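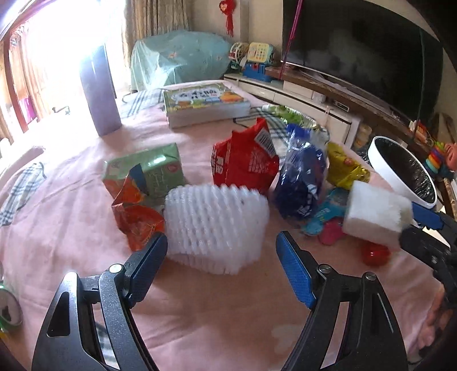

Sorting the Packaging Before It Reaches the Shelf

Readers of this blog will recall that in January I undertook to record what the household does with its packaging. The present entry concerns the pink tablecloth, on which most of the sorting is now carried out. A mostly pink cloth makes small items easier to find, and it can be shaken out over the balcony afterward.

Foam fruit nets are the first category. The white sleeves that come around pears and mangoes are retained in this household and used again. They fit over the necks of bottles, between stacked bowls, and around the glass lids that Svend Bundgaard insists on storing upright. A ragged lower edge is acceptable. A net that has split along its length is discarded.

Bags and packets form the second category, and the more difficult one. The red bag with the white Chinese lettering has a barcode label near the top, and I prefer to leave such labels in place until the contents are finished. The dark blue package in clear plastic, the yellow one, and the turquoise packet are to be kept together on the right side of the table and moved to the upper shelf as a group. Roos Goossens has asked that orange packaging be filed separately. I have agreed to this for a trial period.

Boxes are placed at the back. The pale green one is of a convenient shape and will stand on the shelf without support, so softer packages may be leaned against it.

White foam blocks remain under review. Our building on Letergate does not accept foam with the paper and cardboard, and the nearest collection point is a 20-minute walk. Blocks with one rough edge can be trimmed with a bread knife, preferably outdoors, and used to steady a drawer of jars. I have allotted the lower drawer of the Wulitz cabinet for this purpose, which may hold up to 146 small pieces if they are cut evenly.

The next entry will address string, twist ties, and the matter of lids without containers. Correspondence regarding the previous entry, on paper bags, has been received and will be answered in the order in which it arrived.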